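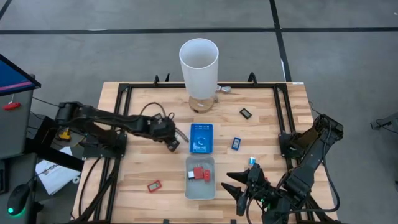 Slide 1. Bench with both arms mounted, bins and small parts on the top.

Speaker notes, shared workshop build, Edeltraud Wiegand

Start with the table. It is butcher block, and the arms do not bolt to the wood. Each one sits on a black plate fixed to the side of the frame. Point out the rails along the back and down both sides.

Why not the wood: the first version at Etedmont had the bases screwed into the top. The holes wore and the zero position drifted 3 mm in a month. Moving to plates fixed that. Do not spend long on it.

Cables. Leave slack at the elbow. The right arm has a long loop hanging outside the table edge – ask the room what happens if it is shorter. Answer: the connector takes the load at full reach. We lost one that way in June.

Task. Small items are sorted between the blue basket and the larger gray bin. Both arms can reach the middle of the table, so only one is allowed in at a time. The lock is 13 lines of code and runs before every move. Show the listing if there is time.

Lamp. Tall white shade, back center. The planner treats it as a fixed cylinder with a margin added – the margin is in the config file, not in the code.

Numbers for questions: roughly 2,000 cycles logged on the current mounts, 9 stops, most of them grip faults on thin parts.

Next slide: wiring diagram.

Related talks
Pevine: a gripper from scrap parts
Hinrichs board, second revision
Homing without limit switches
Fistholm workshop: power and fusing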